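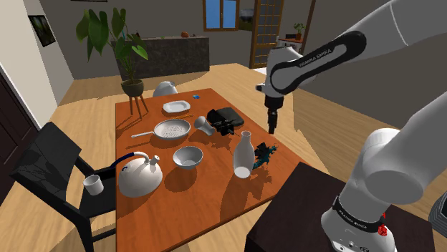 Figure 1. Robot arm over a dining table, simulated room.

Wearable Audio and Sensors – Handout 3
Prepared by Bit-na Yang, corrections by Zaid Rizk

Open-ear headphones

Today we look at headphones which leave the ear canal free. Please read these notes before the lab, and bring your own phone if it has Bluetooth.

Two designs are treated in this unit. In the first, a small speaker sits in front of the ear and sends the sound toward it. In the second, a transducer is pressed to the cheekbone and the bone carries the vibration. The Casari headband belongs to the first group and the Brornilow clip to the second.

Low frequencies are weak in both designs. When the ear is closed, the air between speaker and eardrum is trapped and the bass stays strong. With an open ear this pressure escapes – the colour of the sound becomes thin, and many listeners turn the volume up to compensate.

Leakage. A person on the next seat can hear part of your music. Some makers reduce this with a second opening that sends out the opposite phase. It works well for low notes and less well for high ones.

For the lab, work in groups of 2. Play the test tone at 1,009 Hz and write down the level at the ear, then at 33 cm from the ear. Repeat it 3 times for each device and take the average. The result sheet is in the Stillesance folder.

Reading for next class: Song, chapter 2, without the appendix.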